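Tracking down a gripper that drops blocks halfway to the tray

Every guide I read before writing this one blames dropped parts on grip force. Turn up the force, they say, and the problem goes away. I tried that on our two-arm sorting cell at Lomcombe and got the same drops, plus a hotter gripper motor. I'd be suspicious of anyone who tells you to start there.

What we had was a block let go in mid-move, always by the left arm, with no error on screen. The Zerden controller logged 16 drops in 400 cycles and called every one of them a completed pick.

Step 1. Stop both arms and cut power before you put a hand inside. A software pause doesn't count. An arm that is paused can start again.

Step 2. Put the force setting back where it was. Ours is 65. If you leave it changed you are testing two things at once.

Step 3. Look at the gripper cable from the fingers back to the base. Check each tie. A tie pulled tight near a joint leaves no slack when the wrist turns, and the plug takes the strain.
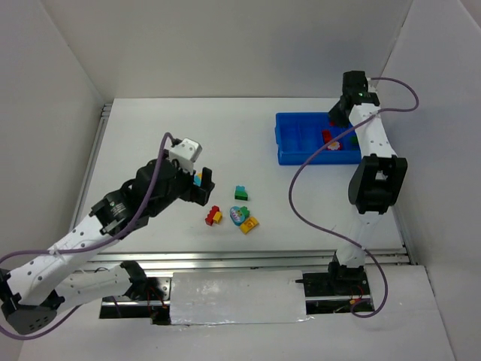 Left arm holding a block, right arm over the tray. The purple cables are the ones to check.

Step 4. Clear everyone out of reach, restore power and run the left arm alone at the slowest speed. Watch the gripper reading while the wrist rotates. Ours fell to zero at 187 degrees and came back a moment later – long enough to open the jaws.

Step 5. Power down again. Cut the tie nearest the wrist, leave a loose loop, reseat the plug and fit a new tie farther down the link. Turn the wrist by hand through its full range. The cable shouldn't go tight anywhere.

Step 6. Repeat the slow run, then go to full speed with both arms.

Geum-ok Shim repeated the test with our old Endness cable and saw the same dip, so I don't buy the claim that a pricier cable would have saved us. I'm also not ready to call this fixed for good. Check the plug again after the next 400 cycles, and don't trust the log's word that a pick was completed.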